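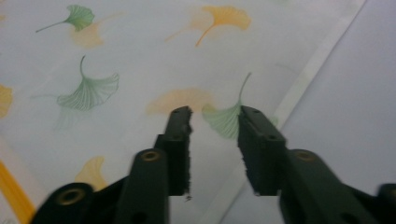 Telas estampadas para el hogar: preguntas frecuentes
Servicio de Textiles de Horkwood

Inicio > Atención al público > Preguntas frecuentes

La presente página recoge las consultas que el Servicio recibe con mayor frecuencia sobre la compra, el cuidado y la conservación de las telas estampadas. Las condiciones particulares de cada pedido figuran en la hoja de encargo y prevalecen sobre lo indicado a continuación.

Antes de la compra

¿Qué telas se ofrecen actualmente?

El catálogo se organiza en dos líneas. La línea Hikura reúne los estampados vegetales sobre fondo claro, y la línea Pleven, los tejidos lisos y de rayas. Ambas se venden por metros y en piezas ya confeccionadas (manteles, colchas ligeras, fundas y cortinas). La disponibilidad se actualiza en enero y en septiembre.

¿Es posible obtener una muestra?

Sí. Se facilitan hasta 2 muestras por solicitante y temporada, sin cargo. Debe indicarse la referencia completa, que consta en el orillo de la tela y en la etiqueta del rollo. Las muestras se cortan del final de la pieza y no siempre incluyen el dibujo entero.

¿Cuál es el ancho de los rollos?

Los estampados de la línea Hikura se sirven en un ancho útil de 95 centímetros. Para superficies mayores será necesario unir paños, y conviene prever un suplemento de tela para casar el dibujo. La referencia 1501, destinada a cortinas, se suministra en doble ancho y no requiere costura central en ventanas corrientes.

¿Puede coincidir el tono con el de una compra anterior?

El Servicio no puede garantizarlo. Cada tirada se estampa por separado y se admite una ligera variación entre lotes. Quien desee completar un conjunto deberá comunicar el número de lote original; si quedan existencias, se reservarán durante el plazo señalado en la respuesta.

Elección y presentación del estampado

¿Cómo debe valorarse un motivo de hojas dispersas?

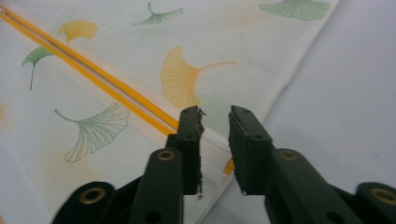
Un motivo se percibe de manera distinta sobre una superficie plana y sobre una tela con caída, y se recomienda examinarlo en las dos posiciones antes de encargar el corte. En una tela blanca estampada con hojas de ginkgo, como la de la fotografía, el paño no queda tenso y las hojas deben juzgarse junto con los pliegues que lo acompañan. Quien vaya a emplearla en un mantel hará bien en extenderla por completo; para cortina o faldón, bastará con colgarla de un borde y observarla a dos o tres metros. Debe atenderse también a la luz de la habitación, tanto la natural como la artificial.

¿Tiene el estampado una dirección obligatoria?

En los motivos dispersos no suele haberla. No obstante, si se unen varios paños, todos deben cortarse en el mismo sentido. Se marcará el revés de cada paño con jaboncillo antes de separarlo de la pieza.

¿Se considera un defecto que algunas hojas aparezcan más tenues?

No. Determinados dibujos se conciben con zonas de menor intensidad. Se tendrá por defecto la mancha ajena al dibujo, la interrupción brusca del estampado en todo el ancho o el desplazamiento evidente del color respecto del contorno. En caso de duda, la persona interesada podrá enviar una fotografía del tejido extendido, tomada con luz de día, junto con otra de la etiqueta.

¿Qué forro se aconseja para una tela clara?

Blanco o crudo. Los forros de color se transparentan en los tejidos finos y alteran el fondo. El forro Jin, disponible por metros, se entrega ya prelavado y puede coserse directamente.

Lavado y conservación

¿Debe lavarse la tela antes de confeccionarla?

Sí, salvo que la etiqueta indique lo contrario. El primer lavado se realizará por separado, con agua fría y jabón neutro. La tela se tenderá extendida y a la sombra. No se atenderán reclamaciones por encogimiento en piezas cosidas sin este lavado previo.

¿Qué productos quedan desaconsejados?

La lejía, los blanqueadores ópticos y los quitamanchas en aerosol. El suavizante puede utilizarse en cantidad reducida en cortinas y colchas. En manteles y servilletas es preferible omitirlo, ya que resta absorción.

¿Cómo se plancha un tejido estampado?

Por el revés, a temperatura media. Si se precisa repasar el derecho, se interpondrá un paño blanco limpio. El vapor puede aplicarse con normalidad en las fibras de algodón y lino; en las mezclas se seguirá estrictamente la etiqueta.

¿Cómo se guardan las piezas fuera de temporada?

Limpias, sin apresto y envueltas en una tela de algodón. Se recomienda enrollar los manteles grandes sobre un tubo de cartón forrado. Cuando se guarden doblados, se variará la línea de pliegue dos veces al año. Las bolsas de plástico cerradas no son adecuadas para periodos largos.

¿Qué hacer si se engancha un hilo?

No debe tirarse de él ni cortarse a ras. Se pasará al revés con una aguja fina y se repartirá la tensión estirando suavemente el tejido en ambas direcciones. Los desgarros de mayor tamaño pueden remitirse al taller de arreglos.

Pedidos, cambios y reclamaciones

¿Se admite la devolución de tela cortada?

No se admite, excepto cuando exista defecto de fabricación o error en la referencia servida. Las piezas confeccionadas de medida estándar pueden cambiarse siempre que no se hayan lavado y conserven la etiqueta cosida.

¿Cómo se presenta una reclamación?

Por escrito, mediante el formulario 587, disponible en el mostrador y en la sección de impresos. Deberán adjuntarse el justificante de compra y, si procede, una muestra del tejido afectado. El Servicio acusará recibo y comunicará por la misma vía la resolución adoptada.

¿Quién informa sobre encargos para centros y establecimientos?

Los encargos de manteles, cortinas o colchas para residencias, escuelas y alojamientos se tramitan a través de Ruben Goossens, responsable de encargos colectivos. En la solicitud se harán constar las medidas finales, el número de piezas, el uso previsto y el tipo de lavado al que se someterán.

¿En qué horario se atienden las consultas telefónicas?

De 9:00 a 13:30. Durante agosto la atención se presta únicamente por escrito.

Enlaces relacionados
Tabla de símbolos de lavado
Impresos y formularios
Condiciones generales de venta
Taller de arreglos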